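### 4.2 Approach phase

Demonstrations for the Vakville set were recorded with the Zitolby hand-held gripper at a single table. Of the 300 recordings, 61 were rejected for tracking loss — mostly during fast wrist turns — and 2 for missing timestamps. The policy was trained on the remainder and compared with the Gaete baseline over 100 trials. Frames with open fingers and the package still out of reach (Figure 3) were labelled as approach.
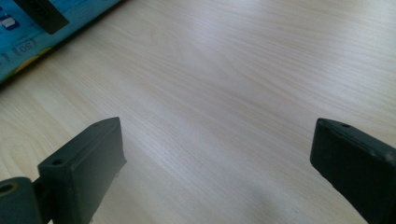 **Figure 3.** Approach frame: fingers open, blue package ahead and to the left.

Labels were assigned by hand and kept fixed for both methods.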